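Chapter 4
Small Things and Where They Live

When I moved into my first place on Flernden Street, I owned no dresser and a lot of hair ties. They turned up in shoes, in the sink, once in a bag of rice! So I started what I still call the bed basket, and we're going to spend this whole chapter on it (yes, a whole chapter).

You put one plastic basket on the bed, on top of the quilt, and every stray little thing in the room goes in: a scrunchie, a hair clip, a bow, that bag of dried leaves you meant to make into something. No sorting yet. I give myself up to 60 minutes, and I leave the pillows and blankets heaped at the head of the bed until later.

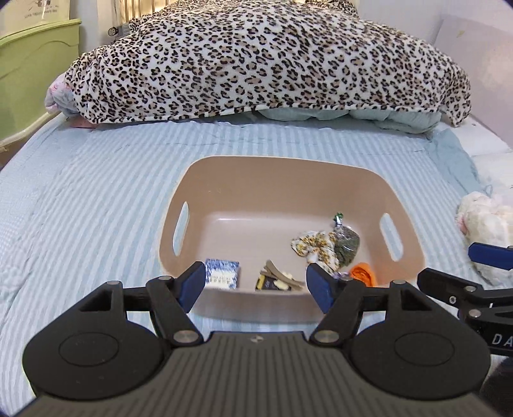

Sorting comes second, and I do it sitting down, usually with a snack. In Section 4.1 we'll work out which things get used daily, and after that we'll find each of them a home near the spot where you reach for it.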